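2026-06-13
By Marijke Schouten

Eltico Box Office Desk: A Review for Independent Cinemas

The Eltico Box Office Desk is a reporting service for small exhibitors. It collects ticket sales from the cinema's own register, combines them with figures supplied by distributors, and produces a daily statement for each title on the program. The present review is based on its use at the Hellbridge, a cinema with four screens, over a period of six weeks. The service was paid for at the standard rate, and Eltico had no sight of the text before publication.

Installation was carried out by the cinema's own staff. The written guide is clear on the subject of ticket types and less clear on the subject of passes. A member's pass may be entered either as a sale at zero value or as an admission without a sale, and the choice affects every later report. The guide mentions the difference only in an appendix. Cinemas with a large membership should settle the matter before the first day of use. Changing the setting afterward requires a written request to Eltico, and earlier statements are not corrected.

The daily statement is the strongest part of the service. It shows admissions, gross receipts and the distributor's share for each title, with the previous day's figures in a second column. During the opening weekend of the Geerts comedy, which took 456 admissions at the Hellbridge, the statement agreed with the manual count on every screening. Double bills are handled correctly, provided that both titles have been given the same event number. Late shows that run past midnight are credited to the day on which they began, in line with common practice in the trade.
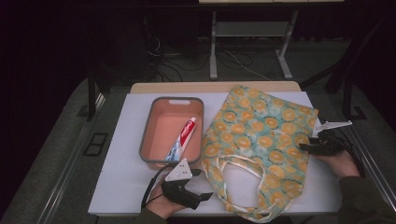
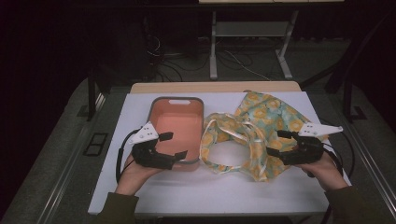 Forecasting is a weaker feature. The service offers an estimate of second-week receipts, drawn from opening figures at cinemas of similar size. For wide releases the estimates were serviceable. For repertory titles and foreign-language films they were of little value, and a restored print of the silent drama Skukov was given a forecast so low that the programmer, Uldis Strazds, disregarded it and kept the film in the larger auditorium. Its second week drew 57 admissions at a single matinee. Mr. Strazds has since turned the forecasts off for all repertory bookings, a setting that can be applied by title or by screen.

The comparison screen allows two or more competing releases to be set side by side. It is well designed for weeks in which several films open together, and the option to leave out previews is welcome. The charts print poorly in black and white, however, and the legend is lost altogether when more than three titles are selected. Figures can be exported as a plain spreadsheet, and this remains the better course for anyone preparing papers for a board or a lender.

Support is provided by e-mail. Replies were courteous and usually arrived on the same working day. One question, concerning the treatment of vouchers sold in December and redeemed in the new year, was passed between departments and had not been fully answered when the review period ended. Eltico advises that vouchers be recorded at the date of admission, but the annual statement appears to follow the date of sale.

The service can be recommended to cinemas that show mainly new releases and need dependable daily statements for their distributors. Houses with a mixed or largely repertory program should request the trial version first and test it against at least one month of their own records. The forecasting module is charged separately and may be omitted from the contract.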